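Grip force drift on the two-arm cell: notes on a fault that was in the wrong place

For most of February the insertion cell at Northorpe dropped pegs. It didn't drop many of them, and it never dropped them at the same step twice in a row, so the fault sat in the log for a while under "operator to monitor" before I was asked to look at it properly.

The task is the Tiedemann board, which some readers will know: white plate, blue parts, pegs and cylinders and one gear, two arms, either hand allowed to pick. A run ends when all the parts are seated or when the supervisor process gives up. We had 1110 runs logged by the time I started. Of those, 43 had ended with a part released in mid-air. The controller's view in all 43 was that the part was still held.

That last point is what made it a safety matter. A dropped peg on a bench is a nuisance. A controller that believes it is holding something, and plans its next contact around that belief, will push an empty hand into a fixture at insertion force.
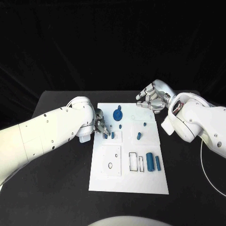
What the log said

The grip estimate comes from finger motor current, corrected for temperature. In the bad runs the estimate was stable right through the drop. No step, no ripple. I first assumed a stale value was being republished, because I have been caught by that before, and spent two evenings adding sequence numbers to every message between the hand driver and the planner. The sequence numbers were perfect.

So the value was fresh and wrong. I split the drops by hand and got nothing useful, then by part and got nothing useful. Then I split them by time since power-on. All 43 fell after the first 13 minutes.

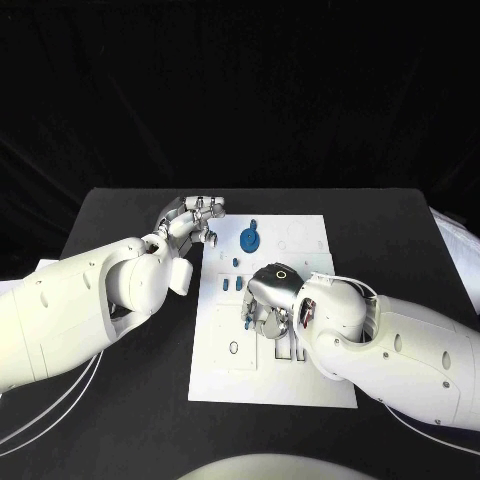 Left hand over the far corner of the board, right hand down in the middle with a small blue part.

The temperature correction was the obvious suspect. It uses a table stored in the hand driver, and that table had been rewritten when we moved to the Pondidmont build of the firmware. The old table clamped at its upper end. The new one extrapolated. Once the motors were past the last calibrated point, the correction kept growing, and a finger that was barely loaded reported a healthy grip. The force loop saw plenty of margin and backed off the current to suit. The finger relaxed, the estimate stayed put, and the peg went.

I reproduced it with the arms parked and a dummy temperature fed in. It took five tries to get the ramp rate right, after which it failed every time. It's a relief when a fault starts doing that.
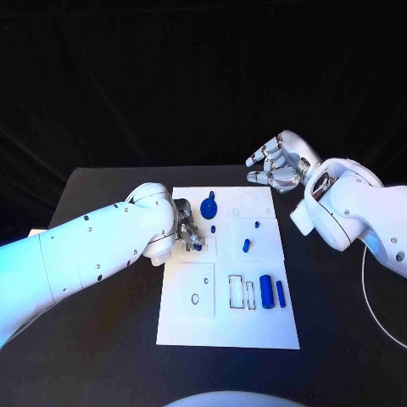
Small part in the left-hand fingers, over the raised plate. The gear, the cylinders and the rest are still out on the board.

The fix and the other fix

Restoring the clamp took one line. I also lowered the limit at which the driver raises a thermal warning, which had been set above the end of the table and so could never have helped us.

The second change matters more to me. The planner now refuses to start an insertion on the current estimate alone. It closes the fingers by a small extra amount and checks that they stop where a part of that width should stop them. If they travel further, the hand is treated as empty, both arms hold position, and the run is marked failed. This adds a short pause before each insertion, and the cycle time figures got worse. I've had one complaint about that and expect more.

There is a weakness. The thinnest pegs are close enough to fully closed that the check has little room to work in. For those I left the approach speed low and the contact force limit well down. A better answer would be a real sensor in the fingertip, and that's a budget question.

I also went back through the older runs for cases where the hand was empty and nothing fell inside the camera's view. There were a few I can't classify. They stay in the log as unknown - I would rather have an untidy table than guess.

One procedural note. The firmware change had been reviewed, and the review covered the table values, which were correct. It did not cover what happened past the end of the table, and our test script stopped there too. The script now runs beyond the last point in both directions.

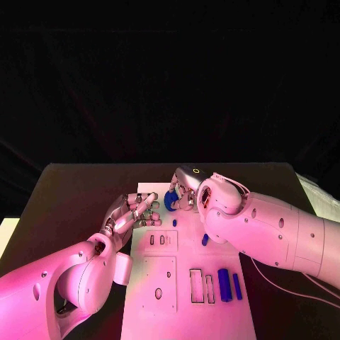
Kustbridge, March

Follow-up from the other site, where the same driver is in use. They had the Pondidmont build installed but had never run long enough in one session to get past the table, so they had no drops on record. With the dummy temperature feed they got the fault on the first attempt. The clamp is in there now as well, and the travel check goes in when their planner is next rebuilt. Until then their sessions are limited to ten minutes from power-on, with a cool-down between them.

If you run this driver, look at the last row of your correction table and compare it with the hottest motor reading in your logs.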